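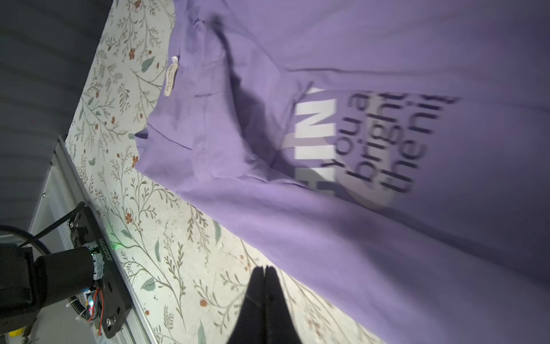

Lilac T-shirt on the patterned table cloth, care label at the collar.

Call for participants: garment folding study
Posted May 16, 2022

Rumside is recruiting adults to take part in a study of how people flatten, fold and stack everyday clothes. The study is run from our workroom on the Rajan site by Ruaridh MacRitchie and Quyên Tô. Its output will be a written folding procedure and a set of agreed terms for creases, pleats and folded edges, for use by Prikari, which sorts and resells second-hand clothing.

What you will do
You will attend four sessions on separate days. In each session you will work through a basket of clean clothes at a table covered with a white cloth printed with a leafy vine pattern. Most items are short-sleeved T-shirts, many with printed fronts. For each item you will:
1. Lay the garment on the cloth and find the collar.
2. Open out any sleeve that is folded under.
3. Smooth the body towards the hem. Deep diagonal creases through a print should be worked out from the middle.
4. Fold by your own usual method in sessions one and two, and by the written method in the remaining two.
5. Add the folded garment to the stack at the back of the table.

Garments are supplied. Do not bring your own. Items must not be ironed, steamed or pulled hard at the seams. If a label or loop is caught inside the collar, free it before the first fold.

Between garments you will fill in a short form. It asks which edge you took hold of first, how many times you turned the garment over, and whether you would accept the result on a shop shelf. Spoken comments are welcome but not required.

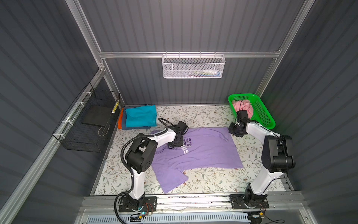 Who can apply
- Aged 18 or over.
- Able to stand at a table for the length of a session. A high stool is available on request.
- Comfortable reading and following written steps in English.
- No known skin reaction to cotton or to unscented washing powder.

Left-handed applicants are particularly encouraged, as are people who fold clothes at work in shops, laundries or hotels – please state which. Experience is not needed for the remaining places.

Payment
Participants who complete all four sessions receive a fixed payment by bank transfer. Those who withdraw early are paid for the sessions attended. Travel within the town is refunded against a ticket or receipt.

How to apply
Write to Nithin Thampi at the Rumside office, quoting reference 2665. Give your name, the hand you prefer to use, and the weekdays you can attend. Applicants will be sent an information sheet and a consent form – both must be read before the first session. Sessions run until September. Questions about payment should go to Jihad Sayegh at the same office.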